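The Soup at Mangubat

Lindiwe Xaba had promised her grandmother's soup to the whole of Mangubat Street, which was a generous thing to promise when the recipe lived on the back of a bus ticket and half of it had worn away. She could still make out the onions, and the word "slowly," written twice (Gran always did think people rushed).

So she began in December, with the windows fogged and the radio murmuring, and she tasted and frowned and tasted again. It was close, but there was something at the back of it, something a little sweet and a little smoky, that she remembered from being six years old and couldn't for the life of her name.

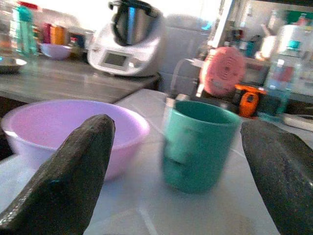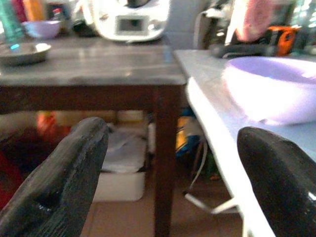
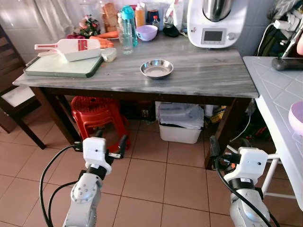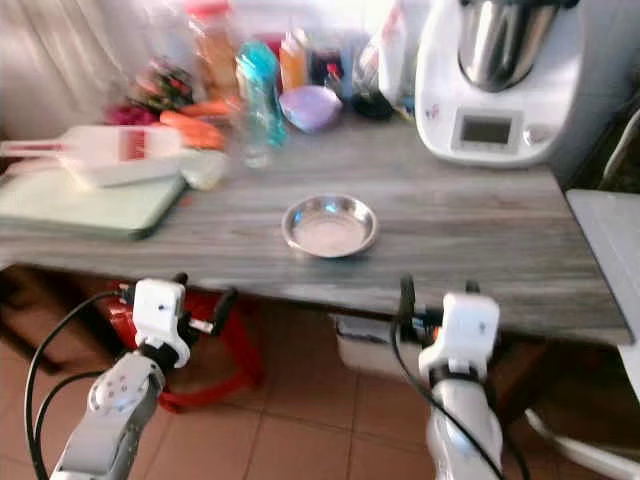

Danylo Dovhaniuk thought it was the prunes. He said so from the doorway with his scarf still on, and he went on to say that his mother had put 2 of them in every pot and fished them out before anyone sat down, so that for 25 years he had believed soup simply tasted that way.

"Prunes," said Lindiwe, and she held the ticket up to the lamp. There was a smudge after the second "slowly" that might well have been a P.

She sent him down to the shop before it closed, and she turned the flame low, and stood there stirring and humming something of Gran's until she heard his boots on the stairs.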